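Laundry room prices and booking from September

The shared laundry at Stenddale House moves to a new booking system in September. Residents who use it more than once a month will want to sign up before then, as the paper sheet by the lift will be taken down.

Slots will be booked through the Widon website or by ringing the office. Each slot lasts 90 minutes, the same as now, and you can hold two at a time. If you have not started your wash within 15 minutes of your slot, it goes back on the list and anyone can take it. Slots run from 7am, and the last one starts at 8pm. The late slot was asked for by several people on shifts and will be kept if it gets used.

A wash goes up from £2.60 to £2.80. Drying stays at 40p for ten minutes. The increase covers the higher water bill, which Deividas Kivi went through at the last residents' meeting. Copies of the figures are in the blue folder in the office. Coins will still be taken until the end of the year, after which it will be cards only. Cards cost £3, refundable when you move out, and can be topped up at the office or at Timmermans on the corner.

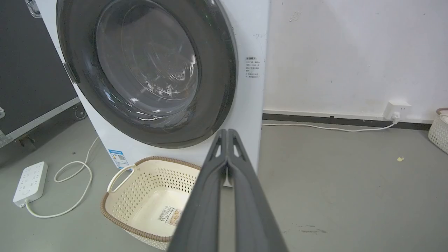 Anyone who has credit left on an old green card should bring it in so that the balance can be moved across. Rūta Vaher is doing this on weekday mornings between 9 and 11. Please bring your flat number and the card itself. Balances cannot be moved over the phone.

Two reminders while we are on the subject. Rugs and pet bedding should go to the launderette on Mill Lane, which has larger drums and takes them without booking. And please empty the lint trays after drying, including the lower one, which pulls out towards you.

Lost property from the laundry is kept for 40 days. At present there is a child's grey school jumper, a double duvet cover and a large number of socks. Ask Kanako Ogura in flat 9, who has the cupboard key.

The laundry will be shut all day on the first Saturday of the month while the card reader is fitted. It reopens at 7am the next day.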